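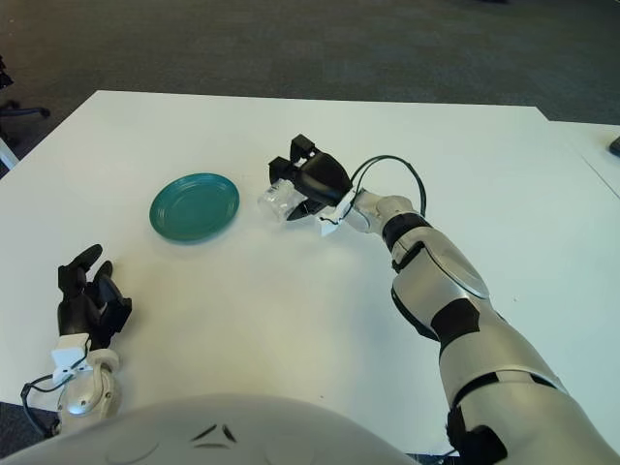

Imprimir | Enviar por correo

Laltari, el arrancador de raíces que promete jubilar a la azada

Febrero. Por Nipon Thaweesak

Tengo una relación larga y poco digna con la correhuela. Ella vive en el seto, yo vivo en la casa, y cada primavera negociamos la frontera a la altura de las tomateras. Hasta ahora mi armamento consistía en una azada heredada, un cuchillo de cocina degradado por mala conducta y bastante rencor. Este invierno sumé el Laltari, un extractor de palanca con cuatro púas y mango largo que la casa Meesuk vende como «la solución definitiva para malas hierbas perennes». El adjetivo me pareció valiente.

El aparato se maneja de pie. Se clavan las púas alrededor de la planta, se pisa el estribo, se inclina el mango hacia atrás y la raíz sale, o sale lo que quiera salir. Un gatillo expulsa luego el botín con un chasquido bastante satisfactorio. Mis vecinos han tenido ocasión de oírlo.

Lo he usado en dos terrenos muy distintos. En el césped de delante, que es tierra franca y agradecida, con el diente de león se luce: entra bien, agarra la raíz principal y la saca casi entera si ha llovido la víspera. Deja un agujero del tamaño de una moneda grande, que conviene rellenar con un puñado de compost y unas semillas antes de que se instale allí otra cosa peor. Con las acederas también cumple, aunque las viejas se parten abajo y rebrotan con la cara muy alta.

En el huerto de atrás, arcilla pura, la historia cambia. En seco no entra ni saltando encima (he saltado encima). Empapada, la arcilla se queda pegada a las púas y el gatillo se limita a escupir un ladrillo con hojas. Hay un par de semanas en marzo en que el suelo está en su punto. Apúntenlas.

¿Y la correhuela? Pues mal. El folleto la incluye en la lista de víctimas junto a la grama y el cardo cundidor, y ahí alguien en Meesuk se dejó llevar. Una planta que rebrota de cualquier pedazo de rizoma no se elimina dando tirones; se multiplica. A las pocas semanas tenía más brotes que antes, repartidos en un círculo muy pulcro. Para eso sigo prefiriendo la horca, la paciencia y un cartón grueso encima durante toda la temporada.

El mango es de fresno, cómodo, largo de sobra para alguien de mi estatura. El estribo, en cambio, es estrecho y con botas de goma resbala. Pesa 600 gramos más que el Conville, que tuve antes y que murió joven al doblársele una púa contra una piedra. Las del Laltari siguen rectas después de varias piedras y de un trozo de tubería que prefiero no identificar.

Existe un modelo Stalden, de la misma casa, con las púas más largas. No lo he probado. Sospecho que en mi arcilla solo serviría para atascarse a mayor profundidad.

Lo recomiendo para praderas con diente de león y espaldas con historial. Quien tenga correhuela, que se ahorre el dinero y compre cartón, o pizza, y guarde las cajas.

Imprimir | Enviar por correo

Contacto | © Nipon Thaweesak. Todos los derechos reservados | Volver arriba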